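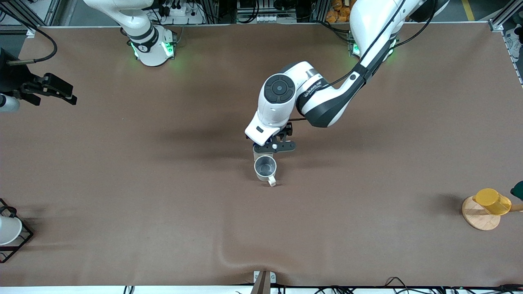
# Chapter 5. From Target Pose to Motion

In Chapter 4 we obtained the pose of an object from the perception module. The result was a position and an orientation, given in the coordinates of the camera. A motor cannot use such a result directly. Between the pose of a mug and the commands to the joints there are several layers of software, and the present chapter describes them in the order in which data pass through.

We will keep one task for the whole chapter: a two-arm station must take a small steel mug from a flat table and hang it on a stand. The task looks simple, and a person does it without thinking. For the software it contains most of the difficulties that we want to study. The mug has a handle, so its orientation matters. The metal surface reflects light, so the depth measurement may have holes. The second arm shares the space above the table, and the planner must treat it as an obstacle even when it does not move.

After this chapter the reader should be able to:

- write the chain of transforms from camera to gripper and check it for errors;
- choose a pre-grasp pose and explain the choice;
- compare a sampling planner with an optimization planner on the same query;
- read a planner log and find the stage that failed.

## 5.1 Frames and the pre-grasp pose

Every pose must be stated with respect to some frame. In a station with two arms we have at least the table frame, one base frame for each arm, one frame for each gripper, and the camera frame. Beginners often store a pose without the name of its frame. The number is then correct and also useless. In the Dirkon library, which we use for the exercises, a pose without a frame name is rejected when the program starts, and we recommend the same rule for your own code.

The *pre-grasp pose* is a pose of the gripper at a short distance from the final grasp, with the fingers open. For a vertical approach the gripper points down and stays above the object. The last part of the motion is then a straight line, and it can be made slowly. We divide the motion in this way because the two parts have different demands: the long part must avoid collisions, and the short part must be accurate.

For a mug there are two common families of grasps. In the first, the fingers close on the rim, one inside and one outside. In the second, they close on the handle. The rim grasp accepts almost any rotation around the vertical axis - the handle grasp does not. However, if the mug must later hang on a peg, a finger on the handle may block the peg. The grasp should therefore be chosen together with the place pose. Darmawan Manurung calls this "planning from the end", and we return to it in Section 5.3.

## 5.2 A first look at the planner log

Listing 5.1 shows a shortened log for one query.

```
query 114 arm=left frame=table
ik solutions=5
collision rejected=3 (other_arm, stand)
plan status=ok time_ms=345
```

The inverse kinematics stage found five solutions for the pre-grasp pose. Three of them were removed by the collision check, and the planner continued with the remaining two. Please note that `status=ok` says only that a path exists in the model.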